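Two Days at the Vornis Open House
28/09/2025
Posted in: Trip reports, Shop floor

So I finally made it out to Vornis! I've been on their mailing list forever (I signed up for a free tape measure, which never came) and every fall I get the invitation and every fall I have a reason not to drive. This year my boss at Listside wanted somebody to go look at the Deven, their small-shop robot arm package, and I had my hand up before he finished the sentence.

If you don't know us, Listside does kitting and light packing. Other people's parts come in, we put the right ones in the right tray, the tray goes out. It's dull work and we're always short on people for the evening shift, so a robot that could take even part of it would be a big deal. We looked at the Matos a while back and liked it fine, but the quote had so many line items for extras that we sort of drifted off. The Deven is sold as one package with arm, end tool, controller, software and two days of setup on your floor. That was the part I wanted to poke at.

Getting there: take the second exit, not the first, whatever your phone says. The first one dumps you at a grain elevator and you have to go back over the tracks. Parking was on the grass beside the building and pretty soft, so I'd wear boots if you go next time. Check-in was quick, and they had real coffee and those square breakfast pastries with the cheese in the middle. I had more than one.

The morning was mostly the building tour. They split us into groups by badge color and I landed with a bunch of folks from a cabinet hardware company, plus a father and son who make fishing lures and asked better questions than I did. We saw the assembly area, where the arms get put together joint by joint, and then the burn-in room, where every finished arm runs the same loop for 80 hours before it gets boxed. It's a weird room to stand in. All those arms going through the same motions with nobody near them, and so quiet that we all started whispering like we were in a library.

Then packing and shipping, which I probably enjoyed more than I should have. They have a foam-in-place machine! I want one. I took down the model number and my boss has already said no.

Lunch was box sandwiches under a tent. Turkey or veggie. Get there early if you want turkey.

After lunch came the sales talk, and I'll give you the short version. The base Deven lease is $1309 a month, and that includes software updates and phone support during business hours. Evening support costs extra, and I made a face, because evening is exactly when we'd need it. The man from the cabinet hardware company asked what happens if you drop the lease early and got a long answer with no number in it. I've got that on my list to ask again by email. Training is done at your place during the setup days, and they'll train as many people as you can pull off the line, so that's nice. Moving the arm to a different station later is something you're allowed to do yourself, with a checklist. With the Matos we'd have been paying for a visit.

What I really came for was the hands-on part, and it did not disappoint. Our group got Maritza Usuga, an applications engineer, and she was terrific. No slides at all. She put the tablet in my hands right away and had me set up a pick from scratch while she stood there and let me make mistakes (I made plenty). The software is a bunch of big tiles you drag into a line, and each tile opens up with a few settings. Approach height, speed, where to let go. I'd say I understood the basics before my feet started hurting, and I am not a computer person.
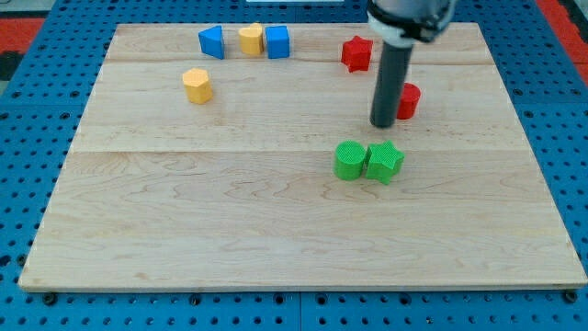

HANDS-ON: SORTING AND PLACING

We worked on a wood board laid over a blue pegboard table, with kids' building-block shapes for parts. A heart, stars, cylinders, a hexagon. I thought that was kind of silly until I tried to write down how I'd want each one handled, and then I got it. A cube is easy to be lazy about. A star has points sticking out wherever you'd like to grab it, and if you've got it snug up against a green cylinder, you have to think about where that finger is going to come down. Our real trays are full of awkward little brackets that behave a lot more like the star than the cube, so it was a fair test for us.

Maritza's advice was to practice the approach more than the grab. Bring the tool down slow over the board, stop it just short, look at it from the side, then fix the height on the tablet. You can nudge it in tiny steps with the arrow buttons and I found that very satisfying. The lure guys wanted to know about shiny parts and she told them straight out to mail her a box of lures before they signed anything. I liked her a lot for that.

Stuff I didn't love: the tablet screen is hard to read under bright shop lights, and the undo button only goes back one step. One! I dragged the wrong tile, then dragged another wrong tile, and had to start the whole line over. She says more undo is coming in the November update. I'll believe it when I see it, but she did write down my complaint while I was standing there.

I also asked about changing over between jobs, seeing as we might run several different kits in a shift. You save each one under its own name and call it up from the front page of the tablet. Fine by me, as long as whoever's on shift picks the right name. We'll have to come up with a naming system and I can already hear the arguments.

Am I going to recommend it? I'm leaning yes, for one station, with our own parts tried first. I'm boxing up a few trays of the worst brackets we have to send to Maritza's group, and I'll put up another post once I hear how they did. If anybody reading has had a Deven on their floor through a full winter (our building gets cold at night) please leave me a comment, I'd love to hear how it held up.

And Vornis, if you're reading this, I'm still waiting on my tape measure.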